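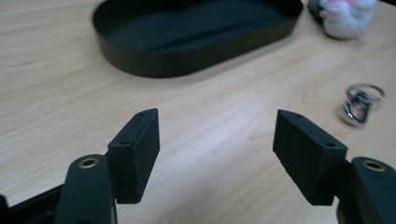 The people who sell tables would like you to believe that a light wood top with a smooth finish will look after itself. I have owned three such tables and I don't believe it. So when a furniture repairer in Hastbridge agreed to talk to me on the condition that I left names out of it, I brought a list of complaints.

The workshop is behind the old bus garage, up a ramp, and it smells of wax. The repairer has been doing this for 29 years, mostly kitchen tables and school desks, and doesn't use the word "restore" if it can be helped.

"Restore to what? People bring me a table they bought to eat at, and they're upset because somebody ate at it."

I asked first about pale finishes, which every showroom seems to be full of. Are they harder to keep?

"They're easier to sell. You get a light bouncing off one and it looks clean from across the store. At home it's a different light. Coffee shows, ink shows, tomato sauce shows. Crumbs don't, which is why people like them."

What about the grain? My last table, a Plastley, had a lovely wavy pattern, and I found out much later that it was a printed layer over board. I felt cheated. The repairer was not very sympathetic.

"Did it hold your plates up? Then I don't see the crime. I get more trouble with people who think they've got solid wood and sand it. They go at it for an hour and they're through to the brown stuff, and then they phone me. There's nothing I can do with that except put a cloth over it."

There are ways to tell, apparently, and the best is to look at the edge. On a solid top the grain lines carry on over the side and come out at the end as rings or parts of rings. On a covered one they stop at a seam, or the edge has a strip of its own with a pattern that doesn't meet the top. Looking straight down from above tells you very little. "I've been fooled that way myself, and I do this for money."

I had brought along a bottle of Arkton polish, which promises to "feed" the surface. I wanted a verdict.

"Feed what? If it's sealed, nothing's going in. You're putting a shine on top of a shine, and in 7 months you've got a sticky table." The repairer read the back of the bottle twice and gave it back to me. "It smells nice. I'll say that for it."

The recommended routine is dull: a damp cloth, a drop of dish soap, then a dry cloth in the direction of the grain. I said that this sounded too simple to be worth 29 years of experience, and got a shrug. Waxing is for bare or oiled wood only, and twice a year is plenty.

We did disagree about coasters. I think they are ugly and that a table you have to protect from a glass is a bad table. The repairer keeps 5 of them on the bench and made me use one.

"You can think what you like at your house."

Then there's the matter of cost. A small repair here starts with a visit, and the visit isn't free. A Kuruc flat-pack top can be replaced for less than most people would pay to have a deep scratch filled – so why would anyone bother?

"Mostly they shouldn't. I tell them so. I turn away 2 jobs out of every 5 because it's not worth their money. They get annoyed, and some of them come back later with a better table."

I am still not sure I trust a repairer who talks customers out of repairs, though I suppose it's better than the other kind. I left the polish behind by mistake and haven't gone back for it.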